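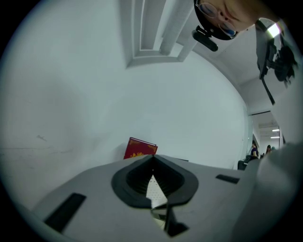 The annual meeting of Femwood shareholders was held in December, at nine in the morning, in the function room of a golf hotel outside Motedlow. I own 1,152 shares, which entitled me to a name badge, a croissant and a seat near a pillar.

Registration went smoothly apart from my badge, which said "Proxy." The woman at the desk offered to reprint it and then the printer jammed, so I spent the day as somebody else's vote.

Radka Ionescu chaired. She reads quickly and doesn't look up, and we were through the minutes before the coffee urn had stopped gurgling. The business of the day was the board: Sutrisno Santoso was stepping down after 5 years, and Amra Vidmar, lately of Vokatine, was up to replace him. Her biography in the proxy statement used the word "transformational" twice. In person she was brief and a little hoarse, and I liked her better.

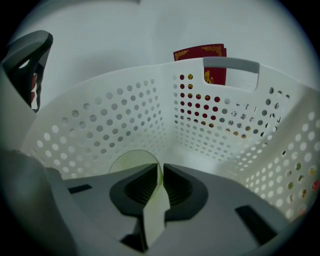 Santoso got a framed certificate and a round of applause that went on slightly longer than he seemed to want. He thanked the auditors by name. I've been to a fair number of these and can't remember anyone doing that before.

Questions from the floor were limited to 2 per person. Jailson Portela, who sits on the aisle every year, used both of his on the Zawadzka acquisition: what it cost, and whether anyone was sorry. He was told the first was in the annual report and the second would be taken offline.

Vidmar was elected. So was everybody else, including the auditors. The dividend stays where it was, and lunch was chicken. The bus back to the station left at 1:30 with three of us on it, one asleep.

Search this site Enter keyword Go

Contact | Copyright, all rights reserved | Back to top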